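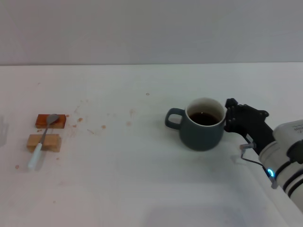

Demonstration gathering (robotics)

By Nkechi Tamuno
27 September 2026
Print this article | E-mail this article

Demonstration gathering is the business of collecting examples of a task being done, so that a learning system can be trained to do the task itself. It is the least glamorous part of robot learning and takes up most of the calendar. A single example is usually called a demonstration, or an episode, or, late in the afternoon, several other things.

The method suits jobs that are easy to do and miserable to describe. Most adults can stir a cup of tea. Few can write down how, in joint angles, for a cup that may be anywhere on the table with its handle pointing any which way. Gathering gets around this by having a person do the job through the robot, over and over, while the machine keeps a record of what its cameras saw and what its motors were told.

Methods

There are three common ways of getting an example into the machine.

In hand guiding, the operator takes hold of the arm and pushes it through the motion. It needs almost no equipment and is quick to learn. Its drawback is that the operator's own hands and sleeves tend to wander into the camera's view, and a system trained on such recordings may come to regard a cardigan as an essential part of making tea.

In remote operation, the operator works a second arm or a hand controller, and the robot copies. This keeps people out of the picture and is favoured for tabletop work. The operator gives up nearly all sense of touch in exchange, and new operators grip everything as though it owed them money.

In the third method the robot is left out altogether. People wear cameras or carry a hand-held gripper and go about the task themselves. Examples pile up quickly this way, but they must later be translated to suit a body with different reach and far fewer fingers.

The drinks table

Drinks are a favourite subject. A mug has a rim, a handle and a right way up, and its contents punish carelessness at once. A mug of something dark on a white tabletop also shows up well on camera, as do any drips.

A typical setting calls for little more than a mug, a spoon and something to rest the spoon on. Wooden blocks are popular for the last of these. A spoon lying flat on a table is hard for a gripper to get under, whereas one with its bowl propped on a block leaves a gap to work with. Purists object that kitchens do not as a rule contain wooden blocks. The purists have generally not tried picking up a spoon by remote control.

Grasping is the other standing argument. People take a mug by the handle, but a two-fingered gripper often does better at the rim or against the body of the mug, and the handle can point the other way for all it cares. Some project leaders insist on handle grasps because they look right to visitors. Others let operators choose, and then discover that each operator has chosen differently and the system has learned a sort of average, closing firmly on the air between two good ideas.

Variation

A system trained on one hundred identical examples learns one example very well. The usual remedy is to change things between recordings: the place of the mug, the angle of the spoon, the level of the drink, the lighting. Changing them by whim does not work as well as it sounds. People asked to put a mug "anywhere" put it in the middle, and when told off for this they put it slightly left of the middle. Many groups now use printed placement cards, shuffled before each session.

Spills are handled according to local belief. One school wipes the table after every episode so that the pictures match. The other leaves small splatters where they fall, on the grounds that real tables have them and a robot that is thrown by a brown dot will not go far in life. The second school also gets home earlier, a point it rarely raises.

The Clirodholm collection

The Clirodholm collection, assembled at a workshop in Jultivdale under Usman Cheema, is often brought up in talks on the subject, mostly as a caution. It set out to cover pouring, stirring and moving hot drinks and finished with 3,041 recorded episodes, of which 1,989 were kept. The rest were dropped for lost camera signal, wrong labels, or what the workshop's log calls "mug events."

A further 236 episodes were set aside when a reviewer noticed that the operator had paused before each grasp. He had been taught to check his grip before committing, and he was conscientious. A model trained on those episodes paused too, every time, hovering beside the mug with an air of deep reflection. The episodes were later put back with the pauses trimmed out. Cheema has said he rather missed them.

Labelling

Each episode is normally stored with a short sentence saying what was meant to happen, such as "pick up the mug" or "move the spoon to the block." Labels are written before recording, after recording, or, in older collections, by someone else entirely the following July. Agreement on words is harder than it looks. Whether a cup is a mug has held up more than one project meeting, and the Zaidi word list, drawn up to settle such matters, runs to 128 entries and permits both.

Failed attempts are a separate question. Early practice was to delete them. Many groups now keep those in which the operator fumbled and then recovered, as a system that has only ever seen success has no notion of what to do after missing the handle. Deliberate fumbling has been tried, but operators proved to be poor actors.

Criticism

The commonest complaint is cost, as a patient person must be paid for every hour on file. A second is that collections reflect the habits of the few who made them, left-handedness and fondness for strong tea included. Jerwood, in a much-photocopied workshop note, argued that the field had become very good at teaching robots to work at white tables, and suggested buying a tablecloth.

See also: Remote operation; Grasp planning; Placement cards

Print this article | E-mail this article

Reader comments (3)

gripper_gran: I did this job for a winter. Can confirm the bit about putting the mug slightly left of the middle. I thought I was being very clever.

T. in Jultivdale: The labelling section ought to mention colour names. We lost a whole morning to whether something was green or grey, and the files still say both.

stirred_once: A tablecloth is a terrible idea. Ours went up with the mug.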